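Caps, cloth bags and other things that go limp

Everything in our hall cupboard that ought to hold a shape has given up doing so.

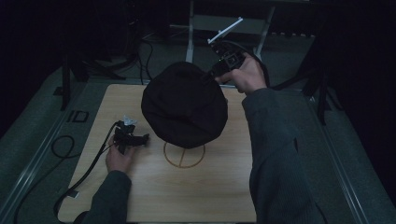

I blame the hooks. A soft cap left on a hook for a winter grows a small nipple at the crown, and a cloth bag stuffed behind it takes on the outline of whatever was stuffed behind that. By March the whole lot looks like something the tide left at Grurkiscombe.

Start with a flat surface. A bare board on the carpet does very well, and is kinder to the back than the dining table if you don't mind sitting on the floor. Carpet alone is hopeless, as black fabric picks up every bit of fluff you own and a few bits you don't.

Put the thing down, pinch the highest part of the top and lift it until the folds drop out by themselves. Then smooth along the seams, working outwards. People go at the creases first and push them round in circles for 3 minutes, which is good exercise but no more than that. Get the seams straight and most of the creases lose interest.

For a cap that has properly collapsed, pack the crown with a small towel and leave it overnight. Tissue paper works too. I once bought a Musard cap former for this, 32 slots of moulded plastic, and it now holds string.

Cloth bags want folding in thirds, handles tucked in, then stored standing up like files. Stack them flat and you will always need the bottom one. A shoebox is the right size. Biltora sell a divided drawer tray that does the same job and looks smarter, if you have the drawer to spare - I have the shoebox.

Washing: cool water, a little soap, no wringing. Roll the thing in a towel, press, and dry it on the board with a cloth underneath so the wood doesn't mark. Keep it off the radiator, however long the evening is getting.

Caps with a card brim should only be sponged. I have tested the alternative.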